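Dresano talk, notes to self. Slot is after lunch so keep it moving. Clicker in left pocket.

Opening

Hello, thanks, Zerrin Kozan, I work on the planning side at Astness. Skip the company slide. Nobody came for the company slide.

Start with the shelf. Everyone thinks grasping is the hard bit in retail. For us it's the part after. Thing is in the hand, fine, now put it down next to three others so a person would call it tidy. What does tidy mean to a planner? Pause here. Let them think about it.

Say who did what: Paora Baxter wrote the perception, Geert Verbruggen the controller, I did the planner and broke both of theirs.

Slide 3, the stack

Three boxes, arrows. Don't read it out.
Perception gives us a pose per item plus how sure it is. Planner picks an order and a target for each. Controller runs at 200 hertz and doesn't care what the planner wanted, only where the hand should be next.
Arrow people always ask about is the one going backwards, controller to planner. Contact came early, contact never came, item slid. Three messages, that's the whole interface. We had more. Took them out in June and things got better.

Slide 4, flat packs

Why blister cards and not bottles. Bottles stand up, bottles have a nice outline. Cards lie flat, clear plastic on the front, throws light everywhere. Depth goes to holes over the plastic. Then they overlap and the segmenter makes one big card out of two.
Paora's fix: stop trusting depth inside the outline. Use the card edges and the hang hole, fit a rectangle, take height from the shelf plane. Boring, works.
Show the overlap, left pair, first and second card. Then third one at an angle. Then the last one, bit apart, near the shelf edge.

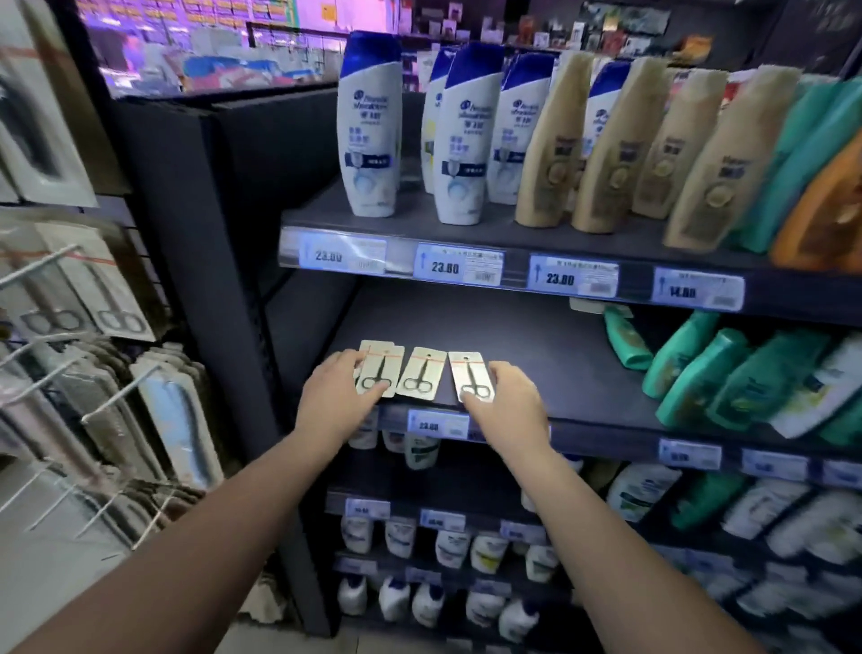
Why not just plan the whole layout once and run it?
Every push moves something you didn't mean to move, so the plan goes stale after the first contact. We replan after each item and keep only the order from the old plan.

Slide 5, two hands

Main point of the talk, slow down here!!
One fingertip push on a loose card and it spins. Everybody has done this on a desk with a business card. Hold one side with the other hand, it stops. So in the planner a hand has two jobs, mover or holder, and it can swap between steps.
Cost of a swap is the number I tuned for ages. Too cheap and it swaps all the time, looks nervous. Too dear and it reaches across itself. Ended up at 8 in our units, don't ask where 8 comes from. (They will ask. Answer: a long afternoon.)
Arms crossing is a hard no, not a cost. Tried it as a cost. Tell the elbow story if there's time.

Slide 6, force

Geert's bit, get this right. Position control sideways, force control downwards. Press too hard and the card sticks then jumps, too light and the finger skates over the plastic. Ramp the push over 50 milliseconds, then start moving. Without the ramp the first centimetre is rubbish and perception gets the blame.

Slide 7, tooling

Nobody puts this in a talk and it's what saved us. Tipoki, our replay tool. Every run saved with images, plans, forces, all on one clock. You scrub to the bad moment and rerun just the planner from there with new code.
We keep 2,000 runs as a regression set. Any planner change goes through the lot overnight. Prasert Kaewmanee built the diff view, red where the new plan disagrees with the old one. Most reds are harmless. You still have to look at them, sorry.
DEMO here if wifi ok. If not, the recorded one, folder on desktop called wollthorpe_final2, not final.

Slide 8, what still doesn't work

Be plain about it.
Cards hanging over the shelf lip, planner thinks there's floor there. Well not floor, but shelf.
Cards underneath other cards, fully hidden. We don't look for them, we find out when the force is wierd.
Bottles next door. Treated as walls at the moment. A tall bottle is not a wall if you nudge it. Tipene Mahuika is working on this, point him out, he's in the room.

Close

Backwards arrow again, the slide 3 picture. If they remeber one thing it's those three messages.
Thanks, questions. Repeat the question into the mic this time.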